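How to Clean and Reset a Foam-Topped Worktable

If you work at a bench all day, you have probably laid something soft over it at one time or another. A sheet of foam is kind to whatever you set down on it, it keeps small parts from skating off onto the floor, and it saves the tabletop from a good many dings. I've had foam on mine for years now and I wouldn't go back to a bare top for anything (well, maybe for gluing). But foam does collect things! Threads, crumbs, sanding dust, the shavings from a pencil you sharpened without thinking. White foam shows every bit of it, and most of us get so used to the look of our own table that we stop seeing it.

I do mine on Tuesday, first thing, before the good light gets going and I start wanting to make something. With a cup of coffee nearby (on a different table, please) the whole job takes me less than an hour, and that includes the stools and the desk behind. My old bench neighbor Samina Warraich got me started on it, and I've changed a few of her steps over time, so if she reads this, I'm sorry about the lint roller.

What you'll want to have handy

A lint roller, the ordinary sticky kind
A soft, dry paintbrush, two inches wide or so
A vacuum with a brush attachment
Two cloths, one to use damp and one to keep dry
A little dish soap in a bowl of lukewarm water
A small tray or a jar lid for anything you want to keep

Before you start, go over the foam slowly with your eyes at table height. Crouch if your knees allow it. Specks that vanish when you look straight down stand up nicely from the side, and you'll often find that they gather in patches near the edge where you sit.
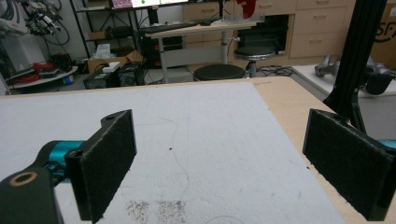 5 min read

Start with the threads and hairs. A long, curly one like the dark thread across the white foam should be lifted off by hand, from one end, before you bring out anything sticky. If you roll over it first, it tends to press down into the surface, and then you're picking at it with your fingernails and making little dents. Pinch, lift, drop it in the trash, and go on to the next.

Then the specks. Here you have to make a small decision, and I do mean every time: is it dirt, or is it something you need? I once rolled up a set of tiny screws with a lot of old dust and spent the rest of the morning peeling them off the sheet. Go through the dark bits with the dry brush, nudging them apart, and move anything that looks useful into the jar lid. What's left can be brushed toward the nearest edge and caught with the vacuum. Keep the brush attachment just above the foam. If it touches, it can grab the sheet and pull the whole thing sideways, along with everything on it.

Only now does the lint roller come out. Use a light hand and roll in one direction, changing the sheet when it stops picking up. Pressing harder doesn't help, and on softer foam it can pull away little crumbs of the surface, so try a corner first.

Dealing with the gray spots

Foam that gets used will scuff, and the scuffed places go grayish sooner or later. Dip your damp cloth in the soapy water, wring it out until it's hardly wet, and dab. Don't scrub, however tempting it is. Wipe once with clean water, press with the dry cloth, and leave it alone while you do the next part. You'll get some of the gray out and probably not all of it, and that's perfectly fine. A clean scuff is still clean. If the top side is really past saving, flip the sheet over and you've got a second one to wear out.

Under the foam

Once the top is dry to the touch, peel the sheet back from one side and fold it over on itself loosely, without creasing it. On a wooden tabletop this is where the fine grit ends up, and grit under foam works like sandpaper each time you lean on it. Brush it out, wipe along the grain with a barely damp cloth, dry it, then do the other half. When you lay the sheet down again, leave a strip of bare wood showing along one side. I used to cut mine right to the edge, and the corners curled up within a month from my sleeves catching on them. The bare strip is also a nice place for a pencil.

The desk and the stools

Now look past the table. If you've got a computer desk close by, as many workrooms do, it catches the same dust. Turn the keyboard upside down over the trash and give it a gentle tap, then run the dry brush between the keys. If the desk has a crank for raising it, wipe the handle too, since it gets grabbed with dirty hands and hardly ever gets cleaned.

Black stool seats are the opposite of white foam: they show the pale lint. A fresh sheet on the roller takes care of a fabric one, and a damp cloth does for a smooth one. Wipe any chrome with the dry cloth and you'll be surprised how much brighter that corner looks. Push the stools in when you're done so you have room to sweep.

Do the floor last. Everything you brushed and shook has landed there by now, and I like to start under the table and work toward the door. Then put your tools back one by one, and empty the jar lid before you forget what was in it.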